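Illent Peer List - archive by thread
Subject: Re: Keeping a mood chart when you are already low
List: illent-peer

On the subject of charts, someone on the list wrote in April:

> I have been told by two different prescribers to keep a mood chart
> and I have quit every time. The first was a paper grid with sleep,
> mood, anxiety, irritability, meds, meals and a notes box. The second
> was an app. I do fine for a couple of weeks when I am level, then I
> drop, and the last thing I want at 10 p.m. is to rate how bad I feel
> on a scale. So the chart has a hole in it exactly where the doctor
> wants to see something. Then I feel guilty about the hole. Is there
> any point in doing this badly? Does anyone here do it in a way that
> survives a bad month?
>
> Also, my appointments are 15 minutes now. I don't know when anyone
> would read it.

I meant to answer when this first came through and then had a rough stretch of my own, so I can at least speak to the bad month part.

I was diagnosed with bipolar II after several years of being treated for depression alone. I have kept some kind of record since then, and it has had gaps in it every year. My view is that a chart with gaps is worth having. When I go back through mine, the gaps line up with the lows closely enough that my prescriber reads them as information. She puts a bracket on the missing days and asks me what I remember. That takes less than a minute.

What I changed was the number of things I write down. I used the full grid from the clinic in Dredstead for most of a year, and it had more boxes than I could face. I now write 3 things: the hour I went to bed, the hour I got up, and one letter. The letter is U, L or D, for up, level or down. I don't use numbers for mood. I could never decide between a 4 and a 5, and on a bad night that decision was enough to make me close the notebook.
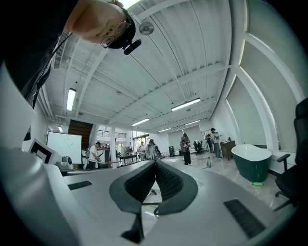
Sleep is the one I would keep if I had to drop the others. For me it moves first. Before my last hypomanic spell I had 4 nights in a row under five hours and felt fine on every one of them, and I would have told you so. I did not notice until I saw them on the page together. I called the office and we adjusted things early. I can't say what would have happened otherwise, but the two spells before that one both ended with me owing money.

Some details on how I do it, in case they are useful:

I write it in the morning. The evening never worked for me either. In the morning I already have the sleep hours, and the letter is for the day before. It sits next to my pill organizer with a pen clipped to it. If I take the pills I nearly always write the line.

If I miss days, I don't go back and fill them in. I tried that and the letters were guesses colored by whatever mood I was in when I was guessing. I leave them blank and start again on today's line. One exception - if I know I was up all night on a certain date because of something that happened, I will write that in.

I don't read it back during a low. I made that rule after an evening spent paging through old D's and deciding that my whole life had been D's. It had not been. When I went through the same notebook in the summer, well more than half the lines were L.

On the 15 minutes, I had the same problem. I stopped bringing the notebook itself. The night before, I copy the past month to an index card, one line per week, with the shortest night and the longest night and whichever letter came up most. At the bottom I put the one thing I want to ask. I hand the card over when I sit down. It goes in my file and we start from there.

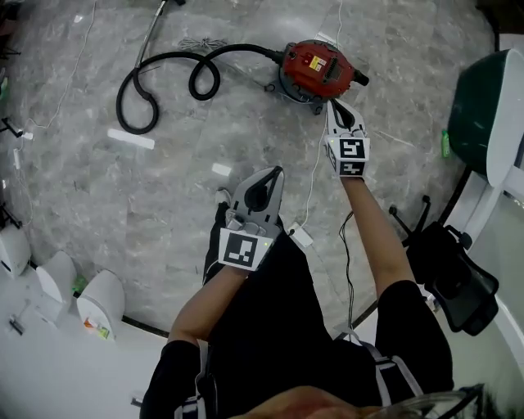
Page 3 of 4

About apps. I used Radodow for a while and it was all right. The reminders could be turned off, which mattered to me, as I found being reminded worse than forgetting. Its export was a long PDF that my prescriber did not open. Somebody on this list liked Singhal better for the sleep graph. I have not tried it. I would check what either one does with your data before putting medication names into it, and I would check again after any big update.

As for the guilt, I had a lot of that as well. A therapist I saw for a short time treated the chart as homework and would ask why it wasn't done. I ended up making up entries in the waiting room, so what he had was worse than nothing. If the person asking for the chart is making you feel that way, I would tell them. When I told my current prescriber that I would probably fail at it, she asked what was the least I thought I could manage, and the 3 items came out of that talk.

It may also be that a chart is just a poor fit for you. My sister-in-law, who lives with depression, keeps no record at all and has an agreement with her husband that he can say "you're sleeping a lot" once, and she will call. It works for them. I live alone, so the notebook has to do that job.

One more thing, in case anyone reading this is in a low right now. Please don't wait until your chart is in order to call your doctor or your crisis line. They don't need it. I have called with nothing written down and was able to get help just the same.

I can post a copy of the index card layout if people want it. It is plain text and would fit in a message.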